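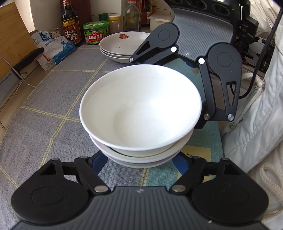 M. Ahmadpour
Fiction editor and occasional contributor

THE LAST FERRY TO BRUSIA

Missed it by the length of the car park. Could see the ramp coming up, the man in the yellow coat looking straight at me and then not looking at me. I had the bag in one hand and my shoes in the other, don't ask, the heel had gone at Bestgate station and I'd run the rest on the tarmac.

Next one, said the board, 6.40. Morning.

So that was that. Sixteen hours since I'd left the flat and I was standing on a wet quay in my tights.

My sister had said come before the 10th October or don't bother. Her words. The house was going to the new people on that day, keys and all, and anything left in it went with it. Mum's chairs. The piano with the dead notes. The blue tin. I said I'd come in July and then I didn't, and then it was too hot, and then work, and then there was no reason at all, I just kept not booking it.

I rang her from the shelter.

"You've missed it," she said. Not hello.

"There was a thing on the line."

"There's always a thing on the line."

I could hear her walking about. Hard floors, the carpets must be up already. Every step had a bit of an echo on it, and I thought, that's the hall, that's her going past the stairs, that's the kitchen door sticking. It did stick. She swore at it.

"What have you done with the tin," I said.

"What tin."

"The blue one. Buttons and that."

Long gap. Sea going at the wall below me, slap, slap.

"I put it in the skip," she said. "It was buttons."

I didn't say anything. What I wanted to say was that it wasn't buttons, not at the bottom. At the bottom was a letter from Dad, the only one, posted from Cernik when he was on the boats there and was meant to be sending money. There wasn't any money in it. There was a page about the weather and a drawing of a dog. Mum showed me once when I was nine and made me promise, and I'd kept it so long that I'd forgotten it was something you could break.

"Is the skip still there," I said.

"They're fetching it at eight."

6.40 boat, fifty minutes over, then the hill. I did the sum twice. It came out tight both times.

"Can you go and look," I said.

"It's raining. It's dark. It's a skip."

"Please."

She put the phone down on something, not hung up, just down. I heard the back door. Then nothing, then rain, or it might of been my rain, I couldn't tell which end it was coming from. The call was costing me and the battery said red. A gull walked into the shelter, had a look at my feet, walked out again.

I thought about the 200 pounds I'd sent her for the van and how she'd sent it back the same day without a word. I thought about her at fourteen, doing my plaits too tight so they'd last. The lights on the far side were coming on, or they'd been on and the cloud had shifted. One of them might be the landing window. Probably it was the pub.

Door. Breathing. Something tipped out over a table, a great rattle of it, going on and on, some of them rolling off onto the boards.

"Right," she said. She was out of breath. "There's paper in here."

"I know."

"It's got a dog on it."

"I know," I said. "Read it out."

And she sat down, I heard the chair go – one of Mum's, she'd kept one back – and she started on the weather.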